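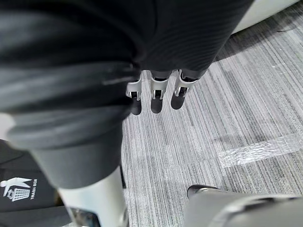 Short thread on a gripper fault we chased through August on the Nasmont cell. Symptom: the hand stopped closing partway through a pick and held position, no alarm on the pendant. All three fingers hang from the underside of a limb in a dark fabric cover, each with a silver bracket at the joint and a rounded black tip. The cover turned out to matter.

First guess was the finger drives. Swapped two of them. Same stall on the next shift, so that was a wasted morning.

Second guess was the controller. The Altama log showed 247 stalls in 898 picks, nearly all with the wrist rolled past its usual range. With the wrist level the hand ran clean.

That pointed at the harness. With the cover off, the connector behind the wrist joint had backed out by 2 mm. Rolling the wrist bunched the fabric, the fabric pulled on the cable, and the encoder signal dropped for a few milliseconds.

Why no alarm: the Lulto driver treats a short encoder dropout as a hold and retries without reporting it. It's in the manual, in a footnote. I had read the manual.

The safety side bothers me more. When the signal came back, the hand finished its last command. If someone had reached in to clear a stalled part, the fingers would have closed on them.

Changes so far: latching connector, strain relief, cover refitted with slack at the wrist. Any dropout now trips a stop and needs a manual reset – no automatic retry.

Still open: whether the second arm has the same routing. Checking it tomorrow at 7 a.m., power locked out.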